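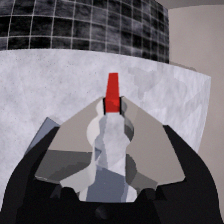
Anatole Huet

Fenlow sealing wax, red

Sold singly or in boxes of 20. Each stick weighs 30 g and gives enough wax for several seals on ordinary envelopes. Melt it in a spoon over a tealight, pour, wait a few seconds and press with a cold stamp. The wax stays slightly flexible once set, so it copes well with the post. Keep sticks out of direct sun.

Stamps and spoons are sold separately. Product code 2133. Orders placed before Thursday noon leave our Stetolville shop the same day.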